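Hanance Wall Timeline: Rulers and River Kingdoms of Mainland South East Asia

Product code: HN-29
Format: folded wall chart with booklet
Publisher: Hanance
Text: Khoa Đinh
Maps and lettering: Ankica Halilović

The chart sets the Khmer, Cham, Mon, Burmese, Thai and Lao kingdoms side by side on one sheet, so that you can follow a single court down the page or read across to see who its neighbours were at the time. It covers a little over 1,000 years, from the early temple cities to the arrival of European trading companies.

Each kingdom has its own column and colour. Where one state took over another, the columns join. Where the date of a reign is disputed, the bar has a broken edge and the booklet gives the main alternatives. Names are printed in the spelling most often used in English books, with the local script beside them where we could check it.

Down the right-hand side are small maps showing the Mekong, the Chao Phraya and the Irrawaddy with the capitals of the period marked. Angkor, Pagan and Ayutthaya each have a larger plan. The plans are simplified and shouldn't be used for finding your way round the sites.

What you get

One chart, printed on one side, matt finish
One booklet with notes, a reading list and an index of rulers
Two hanging strips, top and bottom
Card tube for storage

The booklet index was compiled by Fumiko Shibata. It lists rulers by every common form of their name, including titles taken on coming to the throne, and gives the column and row to look in.

Changes in this edition

The Cham column has been redrawn to show the southern principalities separately. Two reigns in the Lan Xang column were in the wrong order and have been corrected. The reading list has been brought up to date. If you have the previous edition, the correction slip can be ordered free of charge from Duygu Yurt at the order desk.

Hanging and care

Fit the top strip first and let the chart hang overnight before adding the lower one. The folds take about a week to drop out. Keep it out of direct sun. Wipe with a dry cloth only.

Orders and returns

Price on this page valid from Jan 1, 2026. School orders can be invoiced. Unused charts may be returned in the tube within 29 days.

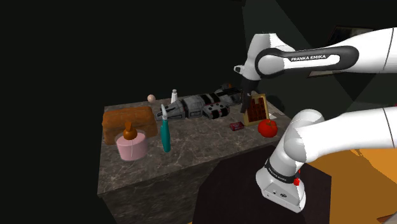

Can I buy the booklet without the chart?

The booklet is only sold with the chart, as its index refers to the chart's columns and rows. Lost booklets can be replaced through the order desk.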